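Home Opinion Building Letters Archive About
Search articles Enter keyword Go

Slip ratings belong on the sample board

Anyone who has chosen flooring in the past few years knows the routine. You stand in front of a wall of sample boards sorted by colour. Each board carries a product name, a price per square metre and a size. The slip classification, if it exists, is in a PDF that the sales counter may or may not be able to find. I think that classification should be printed on the board, in type the same size as the price.

The test itself is not obscure. For wet areas in this country the usual method is the pendulum, in which a weighted arm with a rubber slider swings down across a wetted surface and the loss of energy is read off a scale. The result is reported as a P class, from P0 at the bottom to P5 at the top. Architects specify by it, and commercial builders are held to it. A person redoing a bathroom at home is mostly never told that it exists.

Last July I went through the current floor ranges of three suppliers, Fernby, Oda and Clesten. Between them they listed 1,564 floor products. I recorded whether a P class appeared on the product page itself, without a download or a phone call. It appeared on 53 of them. A further group had a test report available on request, and I requested six at random. Four arrived. One of the four was for a different finish of the same tile, which makes it useless, as finish is most of what the test measures.

That last point deserves more attention than it gets. The same body and the same printed pattern can be sold as polished, matt or textured, and the three will behave differently under a wet foot. Pattern has no bearing on grip. A buyer looking at a grey marble look in a showroom is choosing a pattern first and a finish second, often by accident, because the polished version photographs well and is the one on display.
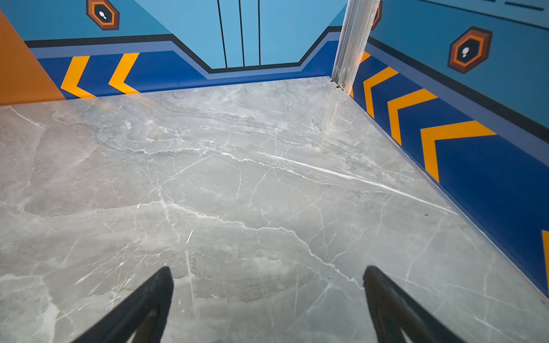 Hideaki Murakami
Building materials columnist, Flakham

Polished surfaces with white veining over soft grey have been the default taste in apartments for some time. I have no quarrel with the look. In a dry hallway or a bedroom it is a reasonable choice, and it cleans easily. My complaint is with the same product being carried through the doorway into the shower recess for the sake of continuity, with no one in the chain of sale having mentioned water.

Suppliers raise two objections. The first is that the rating describes the product as tested and cannot account for wear, sealers, detergent residue or the slope of the finished floor. This is correct. A polished stone can lose or gain grip depending on what is put on it, and a textured tile clogged with soap film will test below its catalogue figure. But the same is true of the energy label on a fridge, which assumes a standard room and a standard load, and we print that label on the door regardless. An imperfect figure obtained by a common method still allows two products to be compared.

The second objection is cost. Testing every finish of every line is an expense, and small importers carry it less easily than large ones. I accept that for short runs. It does not explain the products which have already been tested and whose results sit in a drawer. For those, the remaining cost is ink.

There is a third reason that suppliers do not raise, and I suspect it is the main one. A P0 printed beside the price would slow the sale of some very popular stock. It should. A buyer who reads it can still go ahead -- the floor may be for a study, or a wall, or a hearth -- and will do so knowing what was bought.

The change I would make is small. Print the P class on the sample board and the product page, with the finish it applies to. Where there is no test, print "not tested". Put the report number underneath so that it can be checked. Keep the wording the same across suppliers, and leave out terms such as "bathroom friendly", which have no defined meaning and are currently applied to products at opposite ends of the scale.

Tilers I have put this to are in favour, mainly as it would end an argument they are tired of having on site. By the time the boxes are stacked in the garage the decision has been made, the colour has been agreed and the return period has often lapsed. The tiler is left to suggest a smaller format with more grout lines, or a treatment after laying, or a mat.

Until the labels change, ask for the report in writing before paying a deposit, and read the line that states the finish.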